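Baseboards — dark brown, wall paint slopped all over the top edge. Strip or live with it?

tilehater94
Moved into a rental house in Lestham, landlord says I can do what I want short of knocking walls down. Baseboards are dark brown, walls are a light blue-grey. Whoever painted the walls did not own tape. Little flecks and chips of wall color all along the top. Up close it looks awful, from the couch you sort of don't see it.

Been wiping them down one room at a time, figured clean first, decide later. Did the hall Friday, now on the corner by the door.
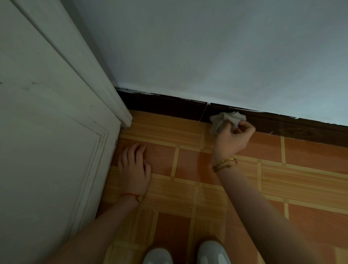
What gets me is the top edge. Dust sits in the rough bits and the rag snags. Don't want to scrape the brown off along with the blue. Anyone done this?

Pellum_Jo
Plastic putty knife, warm soapy water, patience. Hold it flat. If its latex over an oil finish it'll flake right off, if not you'll know in a minute.

grout_n_about
Just paint them white. Doors and casing are white already right? Brown trim next to white casing always looks off to me.

tilehater94
Door and casing are white yeah. But the floor is orangey brown wood-look tile with yellow striped bands between, and the brown kinda goes with it?? I don't want to buy more paint tbh.

Van Wyk Rd
Do NOT paint over that edge without sanding. Did mine in September, skipped the sanding, lumps the whole way down the hall. 34 feet of it. Redoing it now.

grout_n_about
Light scuff with a sponge is plenty. You're making it sound like a kitchen refit.

Van Wyk Rd
Lumps. I'm looking at them.

Pellum_Jo
Agree w/ Van Wyk on sanding, disagree on painting at all. Get the flecks off, touch up the brown with a small angled brush. House is how old? If it's pre 1978 test for lead before you sand anything.

tilehater94
Built 91 so ok there. Will try the putty knife behind the door first where it won't show. Also theres a seam between two lengths that bugs me, fill it?

grout_n_about
Brown caulk. Thin bead, wet finger.

Pellum_Jo
Wood filler. Caulk grabs dust — you'll be wiping it forever.

tilehater94
ok filler. Store's open til 6, going now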